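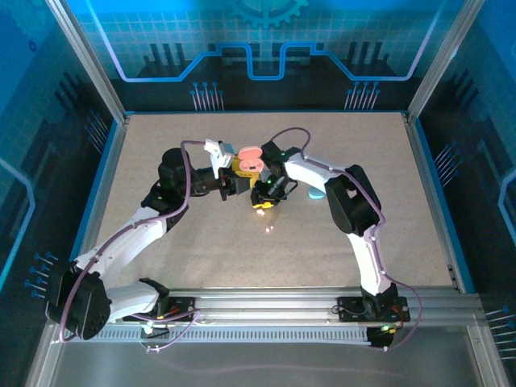
Do you need a special case for every little thing you carry around? In my experience a drawer, a shallow tray and one pouch will hold nearly all of it, and the special cases mostly end up in the drawer too.

I've been suspicious of small cases for a while now. Earbud cases, cases for the cable that charges the earbud case, a zip shell for the charger. At some point last winter I was carrying more lid than contents.

What set me off was a newsletter from Kolura, who sell organizers, claiming that a "closed home" for each item saves 90 hours a year. Ninety hours of what? I lose my earbuds maybe twice a month and they're under the couch cushion both times. Mieke Wouters, who I used to share an apartment with, bought the whole Kolura set and swears by it. She also swore by the label maker.

So in May I emptied the junk drawer onto the table and tried to be fair about it. 43 things, once I'd thrown out the dead batteries. Of those, 9 were cases, and 6 of the cases had nothing in them. One was pink and flips open like a clam, and I could not tell you what it came with. I kept it for two weeks in case I remembered. I didn't.

I'll give the other side its due. Earbuds do need their case, it's how they charge. Loose screws and toy blocks are better off in something with sides, especially the small yellow ones my nephew leaves behind, which hurt exactly as much as everyone says. And the Zaler pouch (plain, one zipper, no pockets) has earned its keep. I throw everything in and tip it out on the table when I want something. It takes a few seconds and looks terrible.

The Boltar tray I'm less sure about. It has molded slots, and the slots fit what somebody at Boltar owned when they designed it. Mine hold keys badly and pens not at all. I've asked Van Beek, the shop on the corner, if they'd take it back — they will, but for store credit, and guess what they mostly sell.

The pink case is in the donation box with the rest of the empties. The box has a lid, before anyone writes in.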